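Skusow soft grip kit for small lab arms: five months of use

We bought the Skusow kit in October to replace the hard rubber fingers on our Dumari arm, which had been chipping rims. The kit cost $2,472 delivered and includes two padded fingers, a wrist camera, mounting hardware and one spare set of covers. Annatjie Mathebula did the install and I have been running it most afternoons since.

Fitting took about 90 minutes. The bolt pattern matched our flange without an adapter. The camera cable is short and had to be rerouted under the elbow, and the printed instructions leave that step out. The software found the camera on the first try but reported the fingers as an older model until we updated it.

The padding is the main reason to buy this. It is thick, it gives a fair bit before the motor sees any resistance, and the default force setting suits thin glass. We mostly run it on 200 mL beakers set out on dark cloth, as the camera has an easier time with printed markings when the background is plain.
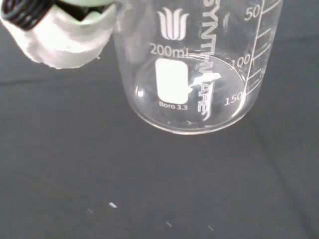

Can it be used for pouring?
Small volumes, slowly. Past a tilt of roughly half a turn of the wrist the pads let the glass creep, and we now use a clamp for anything that matters.

Approach angle needs some care. The pads are bulky, so the arm wants more clearance than the hard fingers did, and glassware packed tightly in a rack is out of reach. We spread ours out and lost some bench space doing it. The camera also sits close to the fingers – good for reading a label, less good for judging what is next to the one you are picking up.

The covers pick up lint and they wrinkle with use. Ours come off with a small hex key and go through a cold wash. Ayanda Sithole, who looks after our cell culture room, won't have them in there, and I agree with her. They are fabric and they should stay on the general bench.

We also looked at the Nistala two-finger set, listed at $2,511. It has a firmer pad and wipes clean, but there is no camera in the box. Rampersad handled our order and answered emails within a day. Spare covers were on back order for most of the winter, so get a second set when you buy the kit.

I would buy it again for general bench glassware. For a wet lab or crowded racks, look at the Nistala first.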